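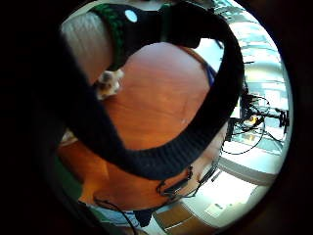 Ticket: Tabletop finish, sticky patch
Opened by: Magdy Radwan
Assigned to: Mounir Helmy
Status: Closed

Wednesday, 9:10 am, M. Radwan
The wood table in the Brasville office has a tacky spot near one rounded edge. Paper sticks to it and leaves fibers behind when you pull it off. I wiped it with a damp cloth twice. The rest of the top feels normal. Is this the finish coming off?

9:45 am, M. Helmy
Probably not the finish. What was it cleaned with last?

9:52 am, M. Radwan
Drernitz spray polish. The can was in the supply closet. Chiu says he used it on Monday and put a folder down right after.

10:20 am, M. Helmy
Drernitz builds up if it isn't buffed out. Please try this:
1. Clear the table.
2. Mix 4 drops of dish soap into a bowl of warm water.
3. Wring the cloth out well and wipe with the grain.
4. Dry with a second cloth.
Don't use the scrub pad.

11:35 am, M. Radwan
Done. Better, but I can still feel a ring the size of a saucer.

11:40 am, M. Helmy
Use mineral spirits on a soft rag, ring only, window open. Test under the edge first.

2:15 pm, M. Radwan
Test spot was fine, no color on the rag. Ring is gone. That area looks a little duller than the rest.

2:30 pm, M. Helmy
Leave it overnight, then a thin coat of Seveck paste wax on the whole top. Moved the Drernitz to shelf 7. Closing, reopen if it gets tacky again.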